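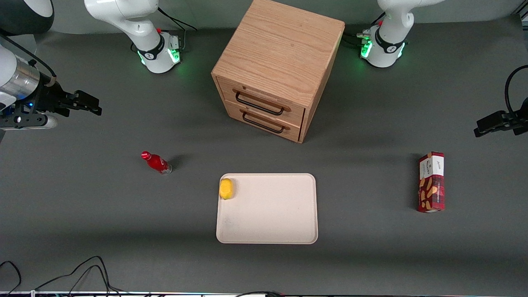

Finutden House, Shared Kitchen Group
Minutes of the meeting of 30 September 2022

1. Minutes of the January meeting
Accepted with one correction: the invoice from Kairys was for two shelves, not for one.

2. Snack cabinet
The group discussed the small wooden cabinet with two drawers. It was agreed that the upper drawer will be for packed snacks and the lower drawer for tea and sugar. Fruit stays on the tray, where it is easily seen.

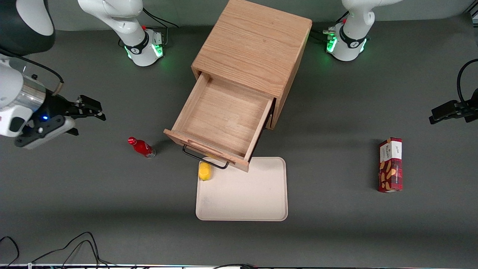
Must a drawer be emptied before it is cleaned?
Everything must be taken out first, and then the drawer is wiped with a dry cloth.

The offer from Teno for a second cabinet was read. The decision is moved to the next meeting.

3. Snacks
It was asked that boxes of cookies, such as the vanilla shortbread in the red plaid box, are put away after the break. 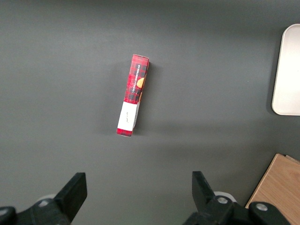
Opened boxes should be finished within 7 days. The Akden floor will follow the same rule.

4. Other matters
The light over the sink is still not repaired.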